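September, by Ryan Kershaw

I've gone through a lot of toy storage, and the Callar block box is the one I keep restocking here at Onholm! It's a plain open-top box in a dark blue, brown on the inside, and the blocks are bare pale wood with square edges (no letters, no paint).

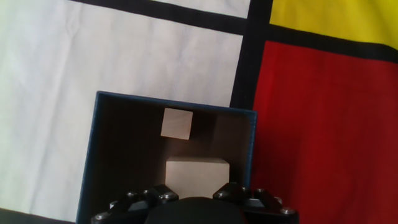 Lurdes Bettencourt wrote in to ask whether the Callar comes with a lid, and said hers gets used for pencils now. No lid, I'm afraid, but pencils sound great.

I like it best on the Catterall grid cloth – cream, with thick black lines and big patches of red, yellow and blue. It does crease, so give it a quick iron if that bugs you.

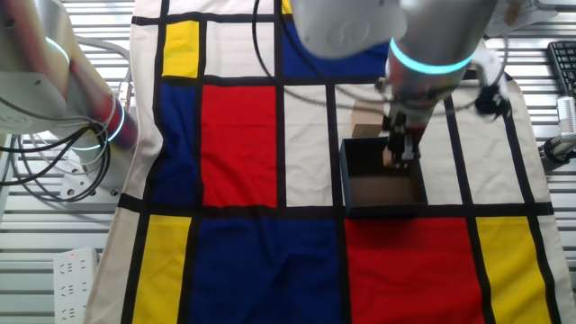 The blocks come in different sizes, small cubes and some longer ones, and I sell them in bags of 40 or 50. Go for the 50 if you've got more than one kid building.
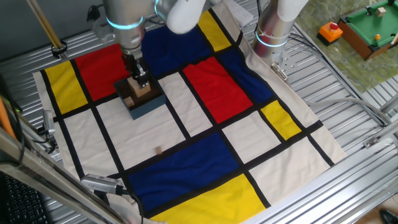
Ordering

Box, cloth and blocks all ship from Tondbridge. Quote item 369 for the box and tell me which bag you want with it.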